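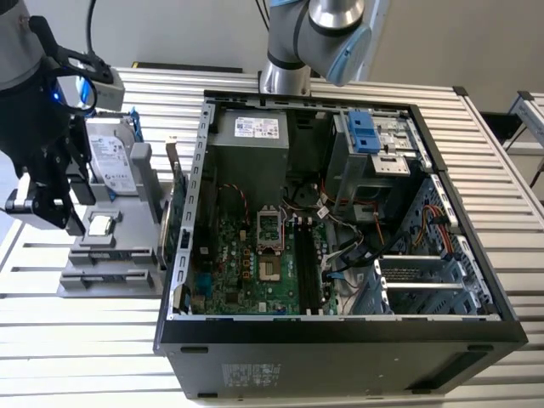 I have a soft spot for old office desktops, the big black towers that sat under desks for ten years and got kicked every time somebody stretched their legs. You can pick them up for next to nothing (I paid 22 dollars for my last one, at a clear-out in Flandon), and they come apart so nicely! Lay one on its side, take the panel off, and everything is right there: the power supply up in its corner, the drive cage with its blue plastic latch, the green board underneath it all. When the processor is out and the metal bracket over its socket is standing open, I always slow down. Those pins are tiny, and I've bent enough of them to know.

I started doing this in June, when my friend Benjamín Ocampo talked me into a Saturday class at the Beddoe repair shop. Six of us, one long table, a lot of coffee. Min-kyu Noh teaches it, and her first lesson was about where to put things. Screws in a dish, cards standing up, processor in something with a dip in it so it can't slide off and land on its pins. I'd been using a cereal bowl at home. She was very kind about the cereal bowl.
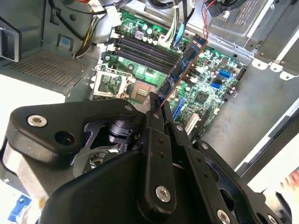 Memory is the part I'd hand to any beginner. You pull the plug first, obviously, and touch bare metal on the case. Then you push the little clips outward, and the stick comes up enough to get hold of. Keep to the edges and don't rock it. Going back in, find the notch, line it up, and press both ends until the clips close by themselves. It takes more of a shove than you'd think, and I still make a face every time.

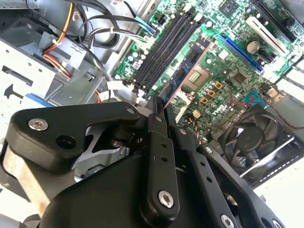 Memory slots, the long blue expansion slot and the coin-cell battery, all on one crowded green board.

While you're in there, look at that battery. If the clock keeps going back to some ancient date, a new coin cell is a very cheap thing to try. I also wipe down the fan and tuck the cables out of its way, and then I stand there admiring the whole thing far longer than it deserves. 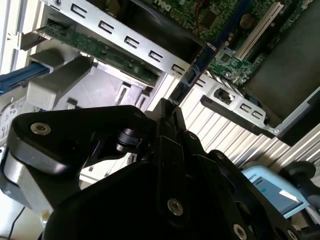 A dark blue memory module inside the case, with the Dell lettering upside down on the board behind it.

My 22-dollar tower lives in the kitchen now, holding recipes and more than 289 albums I ripped from CDs. Benjamín's went to his niece in Prondamwood for homework. He's already bought another one, and it's missing its side panel, so if you have a spare, he'd love to hear from you.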